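Dish Towel

From the Kitach Household Wiki, the open pages on kitchen and laundry things

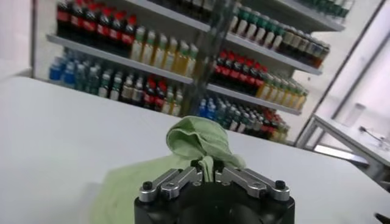
A dish towel (also tea towel, kitchen towel, drying cloth, and in my grandmother's house just "the rag," even when it was brand new) is a piece of absorbent cloth used for drying dishes, hands and counters. I've been editing this page on and off since August, and the house style here lets the main editor talk in the first person, so I'm going to. If you want the stiff version there are plenty of dictionaries.

Names

The names are a mess. In the United States most people say dish towel or kitchen towel and mean the same thing. In Britain it's a tea towel, and the word goes back to the linen cloths that came out with the tea things, for drying the good china and sometimes for wrapping the pot. Australians say tea towel too. A dishcloth is something else, at least on this wiki: it's the smaller cloth you wash with, and it lives in the sink. Plenty of people swap the two, and I've given up correcting them on the talk page.

Fibers

Linen is the old choice. It's made from flax, it dries fast, and it sheds very little lint, so it's still what I'd hand you for wine glasses. New linen is kind of terrible, though! It's stiff and it pushes water around the plate for the first few weeks. Wash it over and over and it turns into the best towel you own.

Cotton is what most of us have. It's cheap, it takes dye well (hence all the towels with roosters and lemons on them), and it can be woven just about any way you like. A cotton and linen blend, often sold as "union cloth," tries to split the difference and mostly does.

Microfiber is polyester, usually mixed with polyamide, split into very fine strands. It picks up water and grease really well. It doesn't like high heat, so keep it away from hot pans and off the hot dryer setting. Bamboo towels are usually viscose made from bamboo pulp, soft and thirsty, and in my experience weaker when wet.

Weaves

Flat weave, or plain weave, is thin and smooth. Flour sack towels belong here. They started out as actual flour and feed sacks, which thrifty households opened up, bleached and hemmed, and the name stuck long after the mills went over to paper.

Terry has loops. The loops hold a lot of water, and they also grab fork tines and leave fuzz on glass. Good for hands, not so good for stemware.

Waffle weave has those little sunken squares. It soaks up plenty and dries quickly on the hook, but it shrinks more than you'd expect, so buy it bigger than you need.

Huck, or huckaback, has a small pebbly texture from threads that float over the surface. It used to be everywhere and now you mostly find it at estate sales, where I buy far too much of it.

Weight and size

Towel weight is given in grams per square meter, written gsm. A light flat weave can sit well under 200, and terry usually goes over it. Heavier means it holds more water, and it also means it hangs there damp for longer. For size, 70 centimeters on the long side is very common, with the short side a good bit less. My own favorite is a Hämäläinen linen one, long and narrow, that I've had through two apartments. The Kilano waffle set I bought to replace it is fine. It has a hanging loop on the corner, and I now refuse to buy towels without one.

Washing

Wash new towels before you use them. Factory finishes make cloth look crisp in the store and they repel water. A warm wash with ordinary detergent takes care of most of it, and it sometimes needs a second go.

Skip fabric softener. It coats the fibers, and a coated towel just smears. If yours have already gone slick, run them hot with no softener and a cup of white vinegar in the rinse (never together with bleach, please, the fumes are dangerous). Dark or bright towels should go by themselves the first couple of times. I turned a whole load of pillowcases the color of weak tomato soup by ignoring this.

Hang a towel open after every use. A balled-up wet towel on the counter gets that sour smell overnight, and the smell is bacteria, so it needs a proper hot wash if the fiber can take it. Anything that has touched raw meat juice goes straight in the laundry. As for how often to change them otherwise, I do it daily, and I keep 11 in the drawer so I can be lazy about wash day.

Grease is a fire matter as well as a stain matter. Cloths soaked in cooking oil can heat up on their own if they come out of the dryer hot and sit in a pile. Get the oil out first, then dry them, and let them cool spread out.

Folding

There's a long argument about this on the talk page. Thirds lengthwise and then in half gives you a neat stack. Rolling lets you see every towel in a deep drawer. I fold in thirds because the drawer is shallow.

Other uses

Tied over a bowl of bread dough, a damp flat weave towel keeps the top from drying out. It can line a colander for straining yogurt (wash it without scented detergent first, you will taste it otherwise). Spread wet under a cutting board it stops the board from sliding. It'll spin-dry lettuce if you take it outside and swing it, and your neighbors will have opinions. As a pot holder it's okay only when bone dry, because a wet towel passes heat right through to your hand.

Collecting

Souvenir towels are a hobby of their own. Printed linen ones with maps, recipes and calendars were popular gifts through the middle of the last century, and the calendar towels are the easiest to date for obvious reasons. The Avar swap list, where I do most of my trading, had 1059 entries the last time I scrolled to the bottom. Unused ones with the paper label still on go for the most. Faded ones go for pocket change, and they dry dishes better.

See also

Dishcloth
Oven mitt
Huckaback
Flour sack
Drying rack

Still needed on this page: something decent on Japanese tenugui, and a better section on mending hems. Mine always pucker.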